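Trucos de taller: cuidar la pinza de mano sin comprar media ferretería

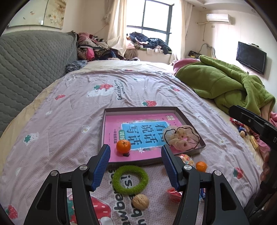
Las almohadillas

Empiezo por ellas porque es donde más dinero se tira. Las azules con estrías aguantan bastante más de lo que dice el vendedor. En el catálogo de Gredadlow recomiendan cambiarlas en cuanto pierden brillo, y el brillo no sujeta nada. Mira los cantos de las estrías con una lupa barata: si siguen marcados, la almohadilla sirve.

Para limpiarlas, agua templada, una gota de jabón neutro y un cepillo de dientes viejo, siempre a lo largo del surco. Déjalas secar al aire. El limpiador específico que venden para esto lo probé durante todo febrero y no noté diferencia con el jabón. Alcohol, poco y de tarde en tarde. Si trabajas sobre camas y mantas, el enemigo es la pelusa: se mete en el fondo de la estría y sale mejor con cinta de carrocero que frotando.

Los pivotes

Se habla mucho de lubricar. Yo soy de la opinión contraria, o casi. Un pasador que va suave no pide aceite, y el aceite junto a un tejido acaba en el tejido y vuelve convertido en pasta. Si uno chirría, límpialo primero con un bastoncillo seco. Si sigue, una gota mínima de lubricante seco, abrir y cerrar 60 veces, y trapo.

Talha Marwat, que monta las nuestras en Kneath, prefiere grasa blanca en todos los ejes. Llevamos tiempo discutiéndolo. Sus pinzas van más suaves el primer día; las mías, a mi juicio, van mejor al mes. Ninguno de los dos ha medido nada, así que tómalo como lo que es.

Holgura

Abre la pinza del todo, sujeta un brazo y mueve el otro de lado con dos dedos. Un poco de juego es normal. Si oyes un clic, busca el pasador culpable antes de apretarlos todos – apretar de más es la avería que más veo, y suele llegar después de leer un foro. Un cuarto de vuelta, prueba, y otro cuarto si hace falta.

La prueba de los objetos

Nulis vende un juego de piezas calibradas para comprobar el agarre. Muy bonito. Yo uso lo que hay por casa:

– Una nuez, para ver si las dos almohadillas llegan a la vez. Si rueda hacia un lado, un brazo va adelantado.
– Una mandarina, para el cierre suave. No debe quedar marca en la piel.
– Un coletero, de los finos y de los de pelo, que es donde fallan las puntas gastadas.
– Un caramelo o un snack envuelto. El plástico resbala y delata la grasa.

Repite cada uno 3 veces y apunta los fallos. Con menos, te engañas.

Lo que no me creo

El "mantenimiento preventivo" de Rirness, con pegatina y todo. Rhodri Bevan lo contrató para su par de pinzas y le devolvieron una con los brazos montados al revés. Tardó una tarde en dejarla como estaba. Desde entonces hace fotos antes de desmontar, y eso sí lo recomiendo: los eslabones se parecen mucho cuando están sueltos encima de la mesa.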